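# Hand-held gripper (Casby type)

The Casby is a two-finger gripper that a person carries by hand, with a camera looking out over the fingers. I've looked after a pair of them in the Nuvalside office for 2 years, so this entry leans on what I know from there.

## Setup

Each finger has a black inner part, a gray housing with a long slot, and a yellow top. Wipe the black faces first, then close the fingers with nothing between them and look for daylight. If you see any, loosen the jaw screws and start over — it's quicker than fiddling! Siiri Dzene wrote the original Eltow checklist, and I still follow it (mostly).

Then I go to paper cups. They crush easily, so a finger that pulls too hard gives itself away.

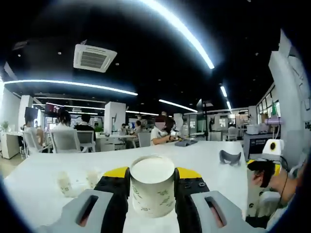
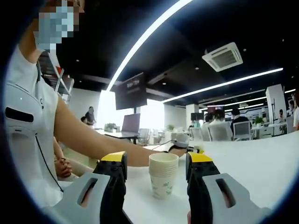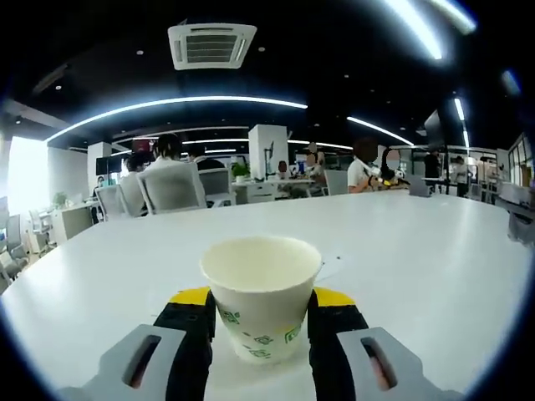 Paper cups on the white table, with the fingers on either side.

## Upkeep

- Clean the camera window every morning. A thumbprint there will drive you nuts.
- Check the slots for grit and paper dust.
- Swap the jaw pads after 1302 grips. Venla Harju stretches hers further, and I've stopped arguing.

## Common repairs

A sticky finger is nearly always the slide. Ours seized at log entry 143 and took 4 new screws plus a dab of Grewal grease to free up. Don't overdo the grease, it creeps onto the pads.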